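Learning the second violin part in a quartet as a late starter
Community help > Strings > Chamber music

Ruben Vandenberghe
posted 3rd February

Hi all, I've played violin for years in a community orchestra and have just been asked to join a string quartet as second violin. Great fun so far, but I get lost all the time! In the orchestra there's always a stand partner to follow. We're doing a Haydn slow movement, and I come in wrong after the long rests at least once per run-through. The other thing is my sound, which the cellist (very politely) called "a bit much" under the first violin's tune. How do you practice this stuff at home, alone? Recordings help a little, but I can't hear my own line in them. 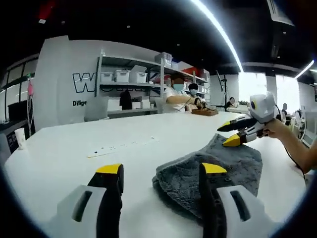

Two replies

Godelieve Timmermans
Welcome to the inner parts, you'll love it in here. First thing, get the full score and stop counting your rests as numbers. Pencil the cue right into your part, so two bars of the cello line before you come in, or whatever you can hear best. I sing the first violin tune while playing mine, very badly, with the door shut. Then I swap and play the tune while tapping my own rhythm with my foot. Do that for 19 bars and you'll know the piece better than a month of recordings would teach you.

For the sound, try less bow and move it a little toward the fingerboard. Record yourselves at rehearsal too. Ours from back in May was painful to listen to, I was louder than everybody in the Jacobs piece, including the bits marked pp.

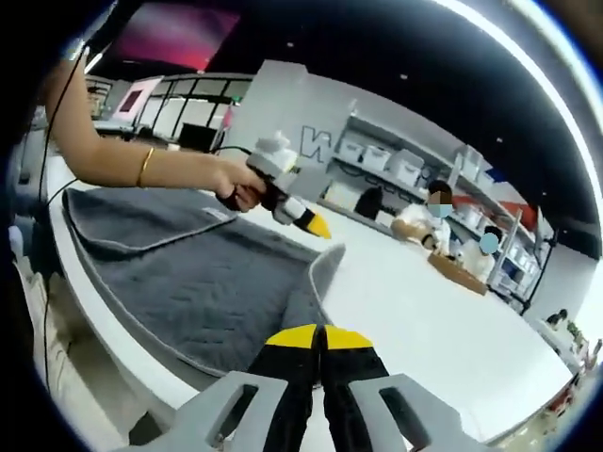 Playing softly without the tone going thin is mostly a right arm thing, and it took me ages. Long slow bows on open strings, one pitch, as quiet as you can go while it still speaks. If your room is bright and echoey you'll get fooled about how soft you are. Try putting a folded towel like that dark gray one on the table next to your stand, and another over any bare shelf, and see if you hear yourself more clearly. Curtains do more, but I rent. Then go back to the Haydn and play only the repeated eighth notes, with the metronome on the half note.

Manolis Manolakis
Agree about the score. Also just look up! Second violins bury their heads in the music. Watch the viola's bow, you two are breathing together half the time anyway. I bought my parts used from Kutberg and they came with someone's cues already in them, some wrong lol. No idea about towels.
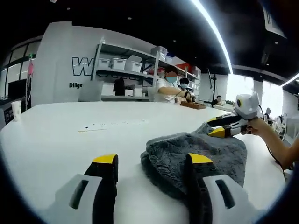

Gray towel on the white table

Ruben Vandenberghe
Thank you both! I tried the singing thing last night and couldn't get past bar 2 without stopping, so I guess that's where I start. Is the pocket score okay for cues or is the print too small?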